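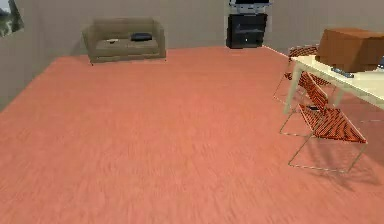
Reading time: 2 min

Ticket 2681: Lundholm wrist camera, depth dropouts in sim
Status: open
Assigned: Finbarr Mulcahy

Jul 18, 2020. Ran the apartment set with the Lundholm and the Meléndez cameras on the same base poses. Controller is Flenolum, build 458, unchanged between runs. The Meléndez returned full depth. The Lundholm dropped 10 frames, all on turns toward the counter.

Tried so far:
- Swapped camera mounts. Drops stayed with the Lundholm.
- Lowered base turn rate by half. No change.
- Cleared the Flenolum frame buffer between poses. Drops went down to 2.

Buffer size is the likely cause. The Lundholm driver sends color and depth in one packet, and the Meléndez driver splits them. Gripper test on the toaster and the phone is on hold until depth is stable.

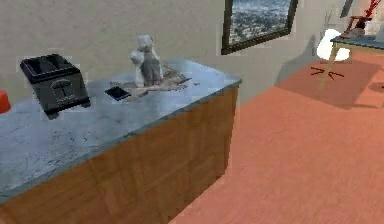
Can the gripper test be run with the Meléndez camera in the meantime?

It can, but the hand-eye offsets have to be loaded again first. The current file was written for the Lundholm mount.

Next: raise the buffer limit, rerun the same poses, attach the log.

Print | E-mail this page
Contact: Rirnimstead support desk | Back to top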